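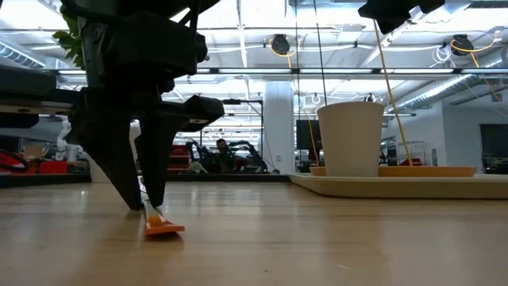

Two-armed robots learn to lay trays for Ratthorpe's hospital kitchens

Setting a meal tray sounds like the easiest job in a kitchen until you've watched somebody do it 1,409 times in a shift. Akgül, the catering company that supplies hospitals and care homes around Ratthorpe, wants to hand a good part of that work to robots, and the practice runs at the Flurkesis workshop are a real treat to watch.

The idea is simple enough. A pair of black arms works over a wooden tabletop with a tray, a plate, a cup, a spoon and a small packet, the same sort of things that go past the kitchen staff all day long. Packets are the tricky ones! They're light, they bend, and a gripper has to close on them without squashing what's inside.

Spoons come a close second. They lie flat, and a fingertip has to get right down to the table to pick one up.

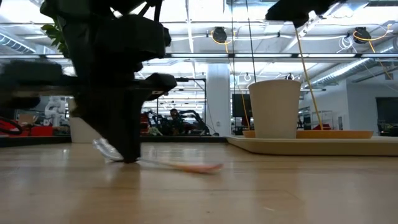 By Marlene Dreßler
Ratthorpe, 28 January 2024

Akgül sends out 2,925 trays on a normal day, and its tray line has 27 people on it. The company says all of them will keep their jobs when the first arms move into the kitchen in September, but the jobs themselves will look quite different. Four people on each shift will look after the robots, keep the racks filled and step in when something lands crooked. The others move to portioning, special diets and the final check before the carts leave.

That last part has people on the line excited. Special diets have always been squeezed in at the end of the morning, and the crew has been asking for more hands there for years. There's also the matter of wrists and shoulders. Reaching across a belt for the same spoon, hour after hour, wears a person down, and the line has had to swap places every 20 minutes to cope with it.

Not everything is settled. Pay grades for the new robot posts are still being talked over, and several of the longest-serving workers want to know how much training they'll get before they're left in charge of a machine. Akgül has promised two paid weeks for everybody on the line, with time at Flurkesis included.

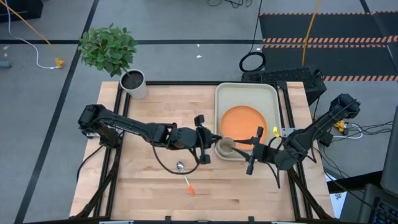

Marlene Dreßler | Work & Business

Cups are a lovely thing to see the arms tackle, with one gripper coming in from each side and the tray right there next to them. Niltska, the firm that writes the control software, has asked kitchen staff to come over and show how they do it themselves, and plenty of their habits have gone into the program. One of them is to put the plate down first and fit everything else in beside it.

The first kitchen to get a pair of arms will be the one on the north side of town. Staff from the other sites can sign up for a visit to the workshop through their shift leaders.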